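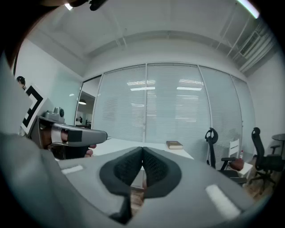 Ticket: Blinds on the glass partition, Wirkusbridge office
Status: open again
Opened: June 30, 2019

Hi all, me again about the blinds in the meeting room! I know I closed this once already, sorry. They go down fine and they shut fine, but now I can't get the second one along to open. The wand turns and turns and the slats just sit there.

What I've tried so far:

Turned the wand both ways, gently (30 turns one way, then I lost count and my patience). There's a sort of clicking at the top but no movement.

Pulled the cord down, let it up again, tried the wand once more. Up and down works, tilting doesn't.

Swapped wands with the blind next door, which is the same Stimberg type. My wand opened the neighbour straight away, so the wand is off the hook.

Dusted along the top with a dry cloth. Lots of fluff, no change, but at least it's clean up there now.

Update, after lunch: rang Hadgu, who fitted them. The chap on the phone was lovely and reckons the little gear in the top rail has slipped off its rod. He says it can be pushed back by hand if you take the rail down, but the rail is long and the brackets are fiddly, and I'm really not keen to try it on my own next to all that glass. They can send somebody within 14 days. I've said yes please.

Until then could everyone leave that one alone? The other three are fine to use. If you want more light, open those and put them back when you've finished, as the afternoon sun comes straight through from the corridor side and makes the white table horribly glary (I had a headache by four).

One question for whoever keeps the paperwork: are we still covered? I've got the Wirberg order from last September but can't find the guarantee card that came with it. If it's in your drawer, please scan it and stick it on this ticket.

Leaving this open until Hadgu have been.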